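En Umetach perdimos 11 días de grabaciones por un tornillo flojo. La pinza de mano cerraba bien, el registro no marcaba ningún error y las demostraciones parecían correctas en pantalla. Yara Saliba notó el problema cuando el brazo, ya entrenado, empezó a llegar siempre corto al asa de las tazas. El dedo izquierdo tenía juego y cedía unos milímetros al apretar. De las 2,000 demostraciones tiramos 763.

Mi opinión es que la culpa no fue del tornillo. Una pinza de mano se trata como si fuera unas tijeras: se coge, se usa y se deja en la mesa. Al brazo le hacemos una revisión cada mañana, con su hoja firmada - a la pinza, ninguna. Y es la pinza la que produce los datos de los que el brazo aprende.

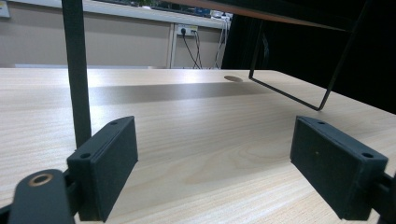 Jabari Makokha defendió en la reunión que bastaba con un filtro en el programa, algo que detectara aperturas raras y descartara la toma. No estoy de acuerdo. El sensor mide el mecanismo, y el mecanismo estaba bien. Lo que se movía era la punta, y de eso el programa no se entera.

Propuse otra cosa: cada 200 tomas, parar, cerrar la pinza sobre un bloque patrón y comprobar los tornillos de los dos dedos con la llave. Son cuatro minutos. Se me dijo que rompía el ritmo de trabajo, y es cierto que lo rompe. También lo rompe repetir casi dos semanas de tazas.

Queda el asunto de seguridad, que se habló poco. El brazo mal entrenado empujó una taza fuera de la mesa dos veces. Era loza y no había nadie delante. En agosto está previsto usar el mismo método en la línea de Masanja, con frascos de vidrio y gente al lado. Yo no firmaría ese arranque sin la revisión por escrito.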